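Cutting a Short Story: Revision of "Trirnach" from First Draft to Final Draft

Project report, Creative Writing (Prose Fiction)
Karthikeyan Naidu
Submitted 15th June

Purpose

The project examined what happens to a piece of short fiction when it is reduced in length without any change to its plot. The text used was my own story "Trirnach," written in March for the first assignment of the course. The first draft ran to over 1,000 words. The final draft is 637 words. Both drafts have the same characters, the same setting and the same ending, and the report records which kinds of sentences were removed, which were kept, and what had to be written new to cover the gaps.

The story

Thomas, a man in his fifties, returns to the town of Pirell to clear out the apartment of his older brother, who has died. He has one evening to do it. A neighbor comes to the door with a bag of mail. In the bag is a letter Thomas sent years before, unopened. He puts it with the other papers and goes on working. Trirnach is the name of the street where the brothers grew up. It appears in the title and on the return address of the letter, and nowhere else.

The story is told in the third person and the past tense, and stays with Thomas throughout. The first draft broke this rule in two places, both in the conversation with the neighbor, where the narrator reported her thoughts. Those passages were the first to be cut.

Method

The draft was printed with wide margins and each sentence was marked with one of four letters: A for action, S for speech, D for description and F for a direct statement of feeling. Sentences that did more than one job were marked by the main verb. This was not always satisfactory. "He lifted the coat carefully, as if it were asleep" is an action by its verb, but most of its weight is in the comparison. I kept the rule anyway so that the marking would be the same from start to finish.

After marking, the F sentences were taken out as a group and the story was read aloud. Where a listener could no longer follow why Thomas did something, one F sentence was put back or an A sentence was rewritten to carry the meaning. The D sentences were then treated in the same way. Speech was handled last, line by line.

Removing statements of feeling

The F sentences were concentrated in the opening and in the letter scene. The original opening read:

"Thomas was overcome with a grief he could not name, and with a guilt that was even harder to name. He stood in the hall and felt the weight of all the lost years."

The final version reads:

"Thomas stood in the hall with his coat on. He had brought boxes and had left them in the car."

The information that he is unwilling to begin is still present. The guilt is not, and it now reaches the reader only with the letter. Two readers in the workshop group preferred the original because it told them sooner what kind of story they were in. I consider the delay acceptable in a text this short, though it would be harder to defend in a longer one.

In the letter scene one F sentence was put back. Without it, Thomas appeared not to recognize his own handwriting.

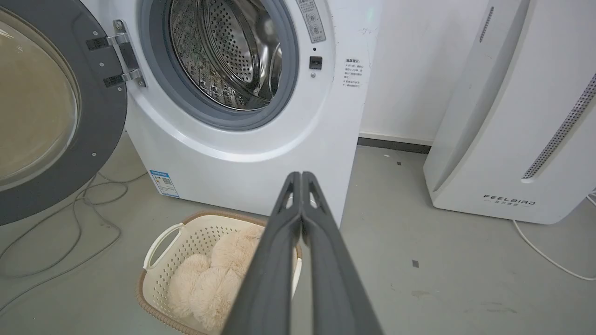 Description was the most difficult category, as a large share of it was inaccurate as well as unnecessary. The laundry passage, in which Thomas empties his brother's washing machine, took 222 words in the first draft and contained several errors of observation. It had him "raise the lid" of a machine that the previous paragraph called a front loader, and run his palm over "the smooth, blank wall of the drum." The drum of a front loader has holes all over it and raised ribs, and the door is a round one that swings out to the side on a hinge. The revised passage has him pull the door open, reach in past the rubber gasket, and feel along the holes in the metal until his fingers meet a sock. The gesture is slower than in the first draft, and the sentence about his reluctance that used to follow it was no longer needed.

The same check was applied to the other objects in the apartment. The kitchen clock was removed, having no effect on anything. The coat was kept and its comparison cut. A paragraph on the view from the window was reduced to the clause "it was getting dark over the parking lot," placed inside a sentence about the boxes.

Speech

The neighbor's dialogue was shortened by taking out greetings and any line that repeated what Thomas had just said. Her longest speech, on how quiet the brother had been, became "He never put his name on the box. I knew which was his." Dialogue tags other than "said" were replaced or dropped. Adverbs attached to tags were all removed.

One cut was reversed. The exchange about the spare key had been deleted as filler, but it is the only point at which the neighbor learns that Thomas is the brother. The key was restored in a shorter form.

Limits of the project

The marking was done by one person, who was also the author, and a second marker would probably have moved some sentences between D and F. The readers had heard the first draft before they heard the last, so their comments on clarity have to be treated with care. No attempt was made to test a version cut in a different order, for example with description removed before feeling. I would expect that order to leave more F sentences standing, as there would be fewer objects to take over their work.

Further work

The four-letter marking will be used on a second story, "Lulter," which is in the first person. Statements of feeling are harder to separate there from the ordinary voice of the narrator, and the F category may need to be divided. Both drafts of "Trirnach" are attached with the marks left in the margin.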